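How to Get Candle Wax Out of a Carpet (Without Losing Your Mind or Your Carpet)

Posted 8th December by Viera Jelínek

Every winter my inbox fills up with the same question, and every winter I answer it one letter at a time like a woman who has never heard of a website. So this year I am finally writing it all down. If you have knocked over a candle and there is a hard, shiny puddle sitting in the middle of your living room floor, pour yourself something warm, leave the puddle alone for a minute, and read this through once before you touch it.

I learned most of what I know from Dagmar Kováčik, who cleaned rugs in Bruvholm for longer than I have been married, and who once took the scissors right out of my hand when I was about to "just trim it a little." Please don't trim it a little. The pile does not grow back, and you will see that bald spot every single time you sit down with your coffee.

What you'll need

A bag of ice cubes, or one of those gel packs from the freezer
A butter knife or an old plastic card
A vacuum cleaner
Plain white paper towels or plain brown paper with no printing on it
An iron
A little rubbing alcohol
Dish soap and cool water
Two clean white cloths

The paper really does need to be plain. I used a grocery bag with a big green logo on it my first time out, and I had a very faint green logo on my hallway carpet until we moved.

Before you start

Find out what your carpet is made of, if you can. There may be a label on the back of a loose rug, and if you have wall-to-wall, check the paperwork or call whoever put it in. Nylon and polyester are fairly forgiving. Polypropylene (also sold as olefin) melts at a much lower temperature than you would like, so if that's what you have, keep the iron on its very lowest setting and be quick, or skip the iron and use a hair dryer. Wool can take some gentle warmth but hates being soaked and scrubbed. If you own a silk rug or something your great-grandmother carried across an ocean, close this page and call a professional.

Then pick a hidden corner, inside a closet or under the couch, and dab on a little rubbing alcohol with a white cloth. Wait until it dries. If any color comes off on the cloth, don't use the alcohol on your spot.

Step 1. Let it harden

I know you want to wipe it. Wiping warm wax is how a spot the size of a quarter turns into a spot the size of a dinner plate. Put your ice in a plastic bag, seal it well, and set it on the wax for 7 minutes. Lift the bag and tap the wax with a fingernail. If it feels brittle, you're ready, and if it still gives a little, put the ice back and go fold some laundry.

Step 2. Crack and lift

Hold the butter knife nearly flat and work from the outside edge toward the middle. Pieces should start popping off. Go gently, and don't dig down into the backing. Vacuum up the crumbs as you go, because a crumb you step on is a crumb you will be ironing out later. On a thin, low carpet you can sometimes get nearly everything at this stage, and I hope for your sake that you do.

Step 3. Draw out the rest

Turn off the steam on your iron and empty the water out of it. Lay your paper over the spot, set the iron to low, and rest it on the paper for a few seconds at a time, keeping it moving. You'll see a greasy patch bloom on the paper as the wax soaks in. Shift to a clean section and go again. Don't let the iron touch the carpet itself, not even the tip, and don't walk away from it to answer the phone. (Kamol Boonyarit, my neighbor and a lovely man, answered the phone. He now has a plant stand in an unusual place.)

Keep going until the paper comes up clean. It takes more paper than you expect.

Step 4. Deal with the color

White candles usually leave you alone after the ironing. Red and dark green ones tend to leave a bit of dye behind. Dampen a white cloth with rubbing alcohol and blot, always blotting, turning the cloth to a fresh spot each time. Open a window while you do this, and make sure that iron is unplugged and put well out of the way first.

Step 5. Wash and fluff

Mix a few drops of dish soap into a bowl of cool water. Blot the area with the soapy cloth, then with a second cloth dampened in plain water, then press with dry towels until you aren't picking up any more moisture. When it's fully dry, run your fingers back and forth through the pile to stand it up again, and give it one more pass with the vacuum.

If the spot comes back

Sometimes a dull patch shows up a few days later. That is usually a bit of soap left in the fibers, which grabs on to dirt. Rinse it with plain cool water and blot it dry again. If it feels stiff, there's still wax down there, and you can go back to Step 3 with fresh paper.

Write to me if you get stuck, and do tell me what the carpet is made of when you do. It saves us both a letter.

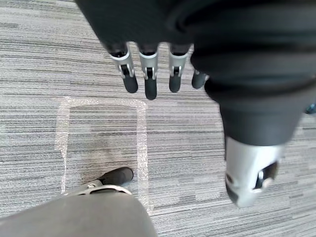 One more thing on the subject of letters: several of you asked about crayon, and the ice and the butter knife work for that too, but go easy with the iron, as crayon color travels fast once it's warm. I'll put up a separate page on crayon and lipstick as soon as I've ruined enough carpet scraps to be sure of myself.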